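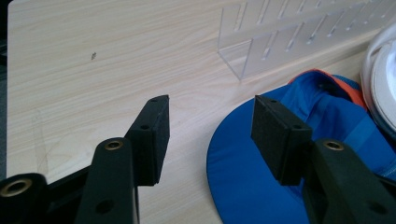

4. Open Day Table: Setting Up and Running the Hand-Held Gripper

Applies to the Purnix gripper, hand-held version. Revised Jun 22, 2020, after the April visit, from which we learned a great deal about juice.

4.1 Before the doors open

1. Wipe the tabletop. Visitors will find any crumb you miss and ask if it is part of the demonstration.
2. Stand the clear slotted rack toward the back of the table, well beyond the reach of small elbows.
3. Lay the blue cap in front of the rack, brim toward the operator. Leave bare wood between the pads to start.
4. Check both foam pads. They should sit upright and face each other. If one has turned away, tighten its screws and say nothing to the visitors.
5. Look over the brass-ringed eyelets on the black arms. Do not oil them. The Huster manual says to oil everything, and this is not a Huster.

Note: The plain holes lower on the arms are meant to be empty. Well-meaning guests have supplied pencils.

4.2 Running the demonstration

1. Hold the gripper low over the table with the fingers open.
2. Bring the pads to either side of the cap's brim and squeeze slowly.
3. Lift, wait 3 seconds for applause, and set the cap down. Applause is optional. The wait is not.
4. Hand the gripper to the next visitor. Limit each turn to 14 lifts, or the line will reach the Ladefoged booth and they will complain again.

CAUTION: Keep fingers, scarves and name tags out of the gap between the pads. Foam is soft, but the linkage behind it has no manners.

CAUTION: Do not lift anything over 300 grams. This includes other people's lunch.

4.3 Packing up

Close the fingers, slide the gripper into the Flullgate case and return it to room 1534. Questions go to Védís Briem. Complaints go to Skarphéðinn Lykkegaard, who has a drawer for them.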